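An afternoon at the Nokora open house

I have wanted to get inside the Nokora building in Suvard ever since they took over the old seed warehouse, and on Wed 24 September I finally did, along with the other members of the Bozkurt evening class and one patient husband. There were 13 of us in all, and we filled up the lobby pretty well. The coffee was good and the cookies were better (oatmeal, still warm, and I won't say how many I had). Parking is on the gravel lot behind the building, and if you go in November, when they open the doors again, please do wear proper shoes, because that lot slopes and the last stretch is all puddle.

Our guide was Wiroj Sangkhawat, a very patient man with a soft voice, so stay near the front if your ears are like mine. He started us off in the workshop, where there is a long bench of grippers in various states of undress, and let us try one that was wired to a hand squeeze. I crushed a paper cup on my first go. My neighbor managed to lift hers and set it down again and was unbearable for the rest of the afternoon.

The clothes room

The part I had come for was the project they call Loltanura, down at the end of the hall. It's all about handling clothes on hangers. Two visitors at a time was the rule in there, with the rest of us lined up in the hall and peeking in, and you are asked to keep your voice down while a turn is being recorded. I had pictured somebody with a big game controller and a lot of buttons. What I found was a young man in glasses and a gray hooded sweatshirt sitting at a desk with a laptop, holding his hand up as if he had hold of something. 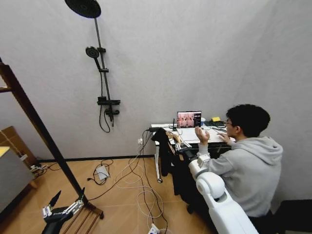
Nelu Filip wanted to know why anyone would go to that trouble when you could write the steps down in a program and be done with it. It was a fair question, and I think half the hallway had been wondering the same. Wiroj said they had tried it that way with shirts, and that a written list of steps works fine until the shirt is hanging a little differently from how it was yesterday. With a person guiding the arm, all the small corrections get recorded too, the slowing down and the second try and the little wiggle you do to free a hook without even thinking about it. He said a good recording and a clumsy one both get looked at afterward, and that the clumsy ones get sorted out by hand, which sounded to me like an awful lot of evenings.

There is another way of doing it as well, and we saw a bit of that in the workshop. You take hold of the arm yourself and walk it through the job, the way you would guide a child's hand with a crayon. It feels lovely and natural, but Wiroj's people use it mostly for simple reaching. Your own body tends to get in the way of the cameras, he said, and your shoulder gives out before lunch.

What the close camera sees

Back in the hall they had a monitor set up so those of us waiting had something to look at, and it flipped between the different views. I got quite hooked on the close one, down by the fingers.

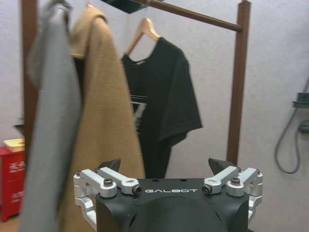
I do a lot of sewing and I have hung up a great many garments in my life, and I would have told you there was no skill in it at all. Watching that monitor cured me of the idea. The two pointed fingertips were standing apart with a black T-shirt hanging just past them, and right next to it something tan with a collar, and from that angle I really could not tell you how far away the shirt was. The person at the desk has to judge that too. Wiroj said new people nearly always close the fingers too soon, and that it takes most of a week before they stop looking down at their own hand.

He also told us how they keep count. A session is 50 turns and then you get up and walk around, no arguing, and so far Loltanura has 1,170 turns kept. I asked if that was a lot. He laughed and said it depended which of his colleagues I asked.

I was lucky to be in the second pair let in. They had moved us over to the side by then, and I stood with my hands clasped behind me like a schoolgirl so I wouldn't bump anything. The rack itself is a handsome piece, dark wood with acorn tops on the posts, and I found myself wanting it for my own front hall.
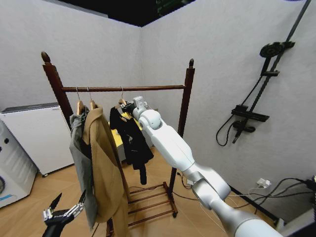
The white arm up at the rail, beside the third hanger.

It was quieter than I had expected. The thing that held my attention was how much waiting goes on between one small movement and the next. You find yourself holding your breath over a coat hanger! I asked whether I could try the controls, and the answer was a kind but very firm no, on account of the recordings, though there is a practice setup in the workshop where visitors may have a turn if the line isn't long. Ours was long.

The person doing the guiding sits in the same room, only a few steps from the clothes. I had supposed it would be done from another building altogether, or another country, and Wiroj said it could be, but that while you're learning it helps to be able to turn your head and look at the real thing.
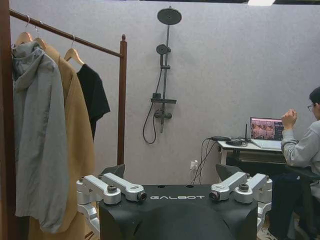

If you would like to go

The November open house is free, but you do need to put your name down at the front desk or through the Bozkurt office, and the clothes room fills up first, so ask for it when you sign up. Allow a good two hours. There is an elevator, though you have to ask for the key. Bags and coats go in the lobby closet. Children are welcome in the workshop and will have a fine time with the paper cups, but the clothes room is for adults and older teens.

I am told there will be towels by then, folding them I mean, and I have already put my name down.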